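Unit 4 handout: Play food in the practical life corner
Early Childhood Methods, section 2225
Instructor: Vasiliki Giannakopoulos

Read this before the April lab. Bring it with you, along with your observation sheet.

## Why fruit first

Most classrooms that buy play food start with fruit. Children know it from home, the shapes are easy to hold, and a small set covers a wide range of color and size. It can be sorted, named, washed, served and put away, so one set works for several lessons.

For this unit you will plan one sorting activity and one serving activity using the same set. Plan for children ages three to five.

## Setting out the pieces

Put the fruit directly on the table in a loose row. Do not start with it in a bowl. Children reach for whatever is on top of a bowl and miss the rest. Leave enough space between pieces that a child can pick one up without knocking the next one.

Stems should be left pointing whichever way they fall. Dexter Malabanan's group last term spent most of the lab lining them up and ran out of time.
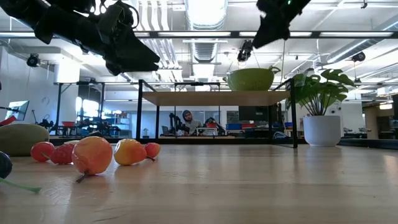

*Fig. 4.1. Toy fruit in a loose row on a light wooden tabletop. Lime-green colander on the shelf behind.*

Keep the container for the second activity in sight but off the work surface. A colander is a good choice for serving and pretend washing. It has handles, and children see it used in real kitchens. Bring it down when the sorting is finished.

## Sorting

Give one rule at a time. Suggested order:

1. By size (large, small)
2. By color
3. By stem (has one, does not have one)

Color is harder than it looks. A piece that is both orange and yellow, or green and yellow, has no single right group. Let the child decide and ask for the reason. Write down the child's exact words on your sheet.

Names can also be a problem. One child will call a piece a mango and another will call it a melon. Accept both. Correct the name only if the lesson is a vocabulary lesson.

## Serving

The child puts the fruit in the colander, carries it to a second table, and hands out pieces when asked. Ask for pieces by description first ("a small red one") and by name later.

## To hand in

- One-page plan for each activity
- Observation sheet with at least two direct quotes
- Cleanup steps, written for a child

The plans are worth 40 points and the sheet is graded separately. Questions about the sheet go to Precious Talavera, ext. 3934.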